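Home | Blog | Kitchen | Garden | Workshop | About | Contact

Search this site Search Go

Can a machine do the flowers yet?

July 1, 2026

Print this page | E-mail this to a friend

My mother kept a written list of jobs on the inside of the larder door, and I have carried on the habit. Mine has 40 lines on it at the moment. Last winter I started putting a mark beside each job a machine in our house does from start to finish without me. The washing machine doesn't get a mark, as I still sort, load, unload, hang and fold. The dishwasher doesn't get one either. The robot vacuum gets half a mark, since I have to pick up everything off the floor before it will go round.

I have an interest in this beyond the house. I spent a good part of my working life at Gotbridge, packing and later running the packing floor for a firm that sent out gift boxes and cut flowers. We had machines for a great deal of it. A machine made up the cartons, another one taped them, and a third put the label on straighter than any of us could. On a good day in December we sent out 1000 boxes. The flowers were still put together by hand, and so was the tissue paper, and so was anything with a ribbon.

People used to come round and tell us that would change. One of them had a brochure from a company called Zurka, with a drawing of an arm holding a tulip. That was a long time ago. I asked him how hard it squeezed and he said it was adjustable.

I thought I would write down where I think things have got to, because I am asked about it by relations who read one headline and suppose the whole packing floor has gone home.

What machines are good at is the same thing in the same place. A tin is a tin. If you put it down in the right spot 200 times, an arm will pick it up 200 times. Our carton machine was like that and I have nothing bad to say about it, apart from the noise. It needed the flat cardboard stacked square, and it needed somebody to stack it.

A bunch of flowers is a different kind of job. No two stems are the same length or the same thickness. They lean. The heads are heavy and the leaves catch on each other, so when you pull one out of the bucket you get three. A new starter on my floor took a fortnight before I stopped going behind her putting things right, and she had been using her hands all her life.
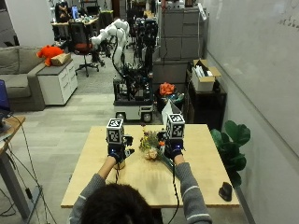 The first thing I taught anyone was to hold the bunch loosely in one hand and feed with the other. You turn the bunch a little each time you add a stem. Most people grip too hard at the start and the stems bruise, and you don't see the damage until two days later when the customer rings up. The second thing was to look at the heads and leave the hands to look after themselves. I could say all that in a minute, and it still took the fortnight, because saying it doesn't put it in the fingers.

That is where I think the brochure man went wrong. He thought the arm was the hard part. The arms have been good enough for years, to my mind. You can buy one that will stop within a hair of where you tell it. The trouble is in telling it. I couldn't have written down what my hands did with a bunch of carnations, and I did it for a living.

The newer way of going about it is to have a person do the job and record what the hands do, over and over, and let the machine work from that. I find this more sensible than anything that was offered to us at Gotbridge. It is closer to how we trained people. You stood the new one next to the old one and she watched.

It has its own problems. A recording of where the hand went doesn't say how hard it pressed, unless something is measuring that as well. And the person recorded has to be any good at it. If you record somebody who strangles the stems, I suppose you get a machine that strangles the stems.

My cousin's old firm, Ledesma, had a go at something on the shop floor with folding cloths. They sold table linen to hotels. The machine they bought would fold a flat cloth beautifully, four folds, edges together. It wanted the cloth handed to it open and smooth, by two people. They worked out that two people holding a cloth open could fold it themselves in less time, and the machine was moved to the back and had coats hung on it. I don't say this to be unkind. I believe the later model was better, but by then they had lost patience and the floor space was wanted.

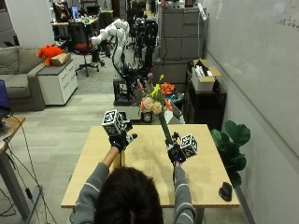 Putting a stem in a vase looks like the easy end of the job, and for a person it is. You don't think about it. But consider what you are doing. You have hold of something long by one end, and the end you care about is the other one, well away from your fingers. The green stick in the right-hand glove there is a fair example, slanting up and away from the hand, with the flowers at the far side of the table. A small turn of the wrist at one end is a big swing at the other. Then there is the vase, and that one is small. A narrow neck with several stems in it already hasn't much room for the next, and if you push you tip the lot over. We used to lose a vase or two every week that way, with experienced people.

So I would put vases well down the list for the machines, below tins, below cartons, below plates of one size going into a rack. I would put them above ribbons. I don't expect to see ribbons done by anything but a person while I'm here to look.

In the house, my own order would go something like this. Floors are half done already. Grass is done, if you have a plain lawn with no steps, and I know several people who are pleased with theirs. Windows I have tried and gone back to the cloth. Loading the dishwasher I think will come, since the plates are hard and mostly round. Laundry will come after that, and sorting it will come before folding it. Making a bed with a fitted sheet I would put last of everything, and I am not sure I can do it myself.

The price matters too. I saw a kitchen arm from Skorketti at a trade show, stirring a sauce. It stirred it very evenly. It had to be bolted to the worktop and it took up the place where I would put the chopping board, and somebody had to chop the onions and stand by to turn the heat down. For that money I could have had the whole kitchen done and gone out for my sauce.

There was a housekeeping book in my grandmother's things, printed in 1881, that has a page on patent labour-saving devices. It lists a knife cleaner, an apple parer and a washing dolly with a crank. The writer says they are all very well for those who have somebody to turn the handle. I have kept that page marked. I think of it when I'm on my knees getting a sock out of the vacuum's brush.

I will go through the larder door list again in December and put up the result. If the vacuum gets its other half mark before then I will say so. Next time I'm going to write about knife sharpening, as I have had a few requests, and I have a stone that wants flattening first.

Print this page | E-mail this to a friend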